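Garnumitz Two-Arm Station
Set-up and Operating Guide
Section 6: Teaching a task with the gloves

6.1 Before you start

Complete the arm and hand checks in Section 5 first. The gloves will not connect until both hands have passed the finger sweep.

Teaching needs two people. The operator wears the gloves. The second person, called the minder in this guide, stays at the workstation with the stop control within reach and does nothing else while the arms are live.

Clear the table of anything that is not part of the task. If a mat is used, lay it flat and square to the front edge of the table. A mat that has moved between recordings will spoil the whole set.

Caution: Keep the wrist cables clear of the elbow joints. They must hang in a loop on the outer side of each arm, with enough slack for a full turn of the wrist.

6.2 Fitting and matching the gloves

1. Put on both gloves and fasten the wrist straps. The fingertips must reach the ends of the glove fingers. Loose gloves give poor readings at the thumb.

2. Stand to one side of the table, outside the reach of both arms, where you can see both robot hands. Do not stand behind a monitor or a shelf.

3. Ask the minder to open the Kioko panel and choose Match Hands. The arms move to the ready position at low speed.

4. Hold your hands up with the fingers open and keep still until the panel shows a score for each hand. A score of 80 or more is accepted. Below that, open and close the fingers slowly and repeat the step.

5. Close each finger in turn, starting with the thumb. The robot finger should follow without a visible jump. If the wrong finger moves, stop and see 6.5.

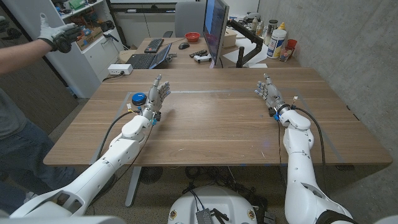 6. When both hands follow correctly, the minder selects Arms Live. From this point the arms copy the position of your wrists as well as your fingers. Move slowly for the first few seconds – the arms are limited to 133 mm per second until the panel shows Full Rate.

Note: Matching is stored for one operator only. If a second operator takes over, repeat 6.2 from step 1, even if the gloves are the same size.

Caution: Never reach over the table while Arms Live is selected. To move a part by hand, ask the minder to select Hold, and wait for the tone.

6.3 Recording a demonstration

1. Place the parts at their starting points. Vary these slightly from one recording to the next, within the area the robot is expected to cover in use.

2. Bring both robot hands to the ready position. The minder selects Record.

3. Carry out the task once, from start to finish, at an even pace. Short pauses are acceptable. Long pauses are learnt along with the rest of the task and should be avoided.

4. Return both hands to the ready position before the minder selects End.

5. Mark the recording Keep or Discard straight away. Discard any in which a part was dropped, unless recovery from a drop is to be taught as a separate task.

A simple one-handed task normally needs 68 kept recordings. Tasks in which both hands hold the same part need 206. These figures come from trials at the Betport workshop and assume that one operator makes the full set.

Note: Operators tire sooner than they expect, and the wrist path becomes ragged well before they report it. Change operator or rest when the panel shows the Drift mark.

6.4 Finishing a session

1. Select Hold, then Rest Arms. Wait until both arms have stopped.

2. Remove the gloves only after the panel shows Gloves Off. Taking them off earlier may cause a sudden movement of the fingers.

3. Copy the kept recordings to the Sindholm store and check that the number listed matches the session sheet.

6.5 Faults

Wrong finger moves: the left and right gloves have been exchanged on the panel. Select Swap and repeat 6.2 from step 3.

Hand lags behind the glove: close other programs on the workstation. If the lag remains, reseat the connector at the wrist with the power off.

Arm stops during recording: the wrist has passed the edge of the permitted space. Select Hold, move your hand back towards your body, then select Resume. Discard the recording.

Section revised November 13, 2020. Checked by Emmanuel Nyaga. Report errors in this section to Salim Rotich, Garnumitz Technical Documents.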